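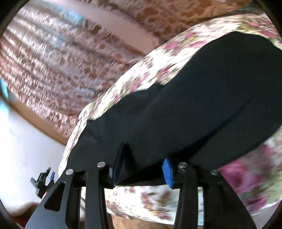 Pince à main Busteo

La pince à main Busteo est un préhenseur tenu à la main et équipé d'une caméra embarquée, mis au point par l'atelier Curnden pour essayer des doigts et des mâchoires avant de les monter sur un bras. On la rencontre surtout dans les comparatifs consacrés aux objets souples (vêtements, housses, linge de lit), domaine où elle a gagné, au fil des essais, une petite réputation bien méritée auprès de ceux qui aiment voir travailler une mécanique simple.

Principe et construction

L'appareil repose sur deux paires de biellettes noires, plates et anguleuses, ajourées d'un triangle et articulées sur des rivets ronds argentés. Entre elles se loge une languette bleu vif, couverte de fines stries, dont la teinte tranche volontiers sur le reste du mécanisme. Les mâchoires sont en plastique noir. Lorsqu'elles se referment sur un tissu épais, celui-ci s'enfonce dans l'intervalle et y forme un pli vertical, avec un renflement de chaque côté ; c'est ce pli que les utilisateurs apprennent vite à surveiller, et l'on se prend au jeu plus facilement qu'on ne le croirait !

La caméra, à champ très large, regarde vers l'avant par-dessus les doigts. Les bords de la vue sont donc fortement courbés et les coins sombres, ce à quoi l'œil s'habitue en quelques minutes.

Historique

La première version est due à Marwan Harb, qui cherchait un moyen peu coûteux de comparer des doigts souples et des doigts rigides sans immobiliser un bras entier pendant des semaines. Il partit d'un modèle plus ancien, la Billik, dont il conserva la cinématique, mais dont il abandonna la poignée droite, jugée fatigante pour le poignet (et, il faut bien le dire, assez laide). La languette striée n'apparut qu'à la troisième révision, après une longue série de tentatives avec des surfaces lisses.

Essais comparatifs

La campagne la plus souvent citée est celle de Mnguni, un protocole d'essai domestique qui réunit 106 objets du quotidien et prévoit 2 000 prises. Trois préhenseurs y furent confrontés : la Busteo, la Billik et une pince à doigts parallèles sans articulation. L'idée, fort sympathique, était de quitter la paillasse pour aller dans de vraies chambres, là où un tissu noir et mat repose sur un couvre-lit à fleurs, parmi les tapis et les parquets, avec tout ce que cela suppose de motifs enchevêtrés pour une caméra.

La Busteo s'y montra la plus à l'aise avec les étoffes épaisses, qu'elle saisit par un pli et soulève en gardant une bonne assise sur les doigts. La Billik garda l'avantage sur les petits objets durs, bouchons et crayons notamment. Quant à la pince parallèle, elle rendit d'honnêtes services sur les boîtes, et l'on continue de la recommander à ceux qui débutent.

Limites connues

Les étoffes noires et mates restent délicates à traiter par l'image : les creux proches des mâchoires se perdent dans l'ombre et se confondent avec le plastique des doigts. Les mouvements rapides du poignet étirent aussi l'arrière-plan en traînées, surtout vers le bord du champ. Le protocole Mnguni conseille donc de ralentir à l'approche et de marquer un court arrêt après la fermeture.

On a parfois reproché à la languette de marquer les tissus délicats. Curnden propose à cet effet une variante aux stries adoucies, qui tient un peu moins bien les gros lainages mais ménage la soie.

Entretien

Les articulations se nettoient au pinceau sec, les peluches ayant une nette tendance à s'accumuler près des pivots. Un jeu latéral perceptible à la main signale qu'il est temps de changer les biellettes, toujours par paire.

Voir aussi

Billik (préhenseur)
Protocole Mnguni
Préhension des objets déformables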